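**Koreck rack pack for the Triltden simulator — 3 out of 5**

I've had this asset pack for 11 days now and I want to love it, I really do. It's a set of old wooden racks and rooms you drop into Triltden so your virtual arm can practice hanging stuff up before you let the real one loose. I paid 18 bucks. The wood looks great, all worn and mossy, and it loads fast even on my sad laptop.

But oh boy, the collision shapes. I set up a hang-the-hook task and let it run 200 tries overnight, and in the morning my log was a horror show. The arm had driven its wrist straight into the crossbar over and over — no contact reported, no stop, nothing. The physics engine thinks that board is thinner than the one you see on screen! My force limit never tripped, as far as the sim knew there was nothing there to hit. If I'd moved that policy onto the real arm I'd be shopping for a new wrist (and maybe a new rack).

Iwona Malinowski on the Cumemum forum had the same trouble and told me to rebuild the hulls by hand. That took me one evening and a lot of coffee. After that I got clean contacts on the board, but the slanted struts at the feet still let things sink in a little.

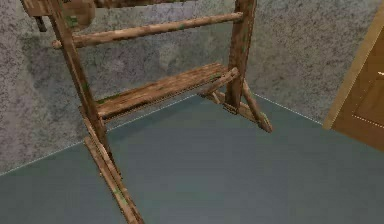
*The rack by the door, round rail up top and the problem board below it.*

So, buy it if you're comfortable editing collision meshes. If you want something that works out of the box, the Moradi set is plainer and costs more, but I haven't caught it lying to me yet. I've emailed Koreck twice about a fix and I'll bump this up a star if one shows up.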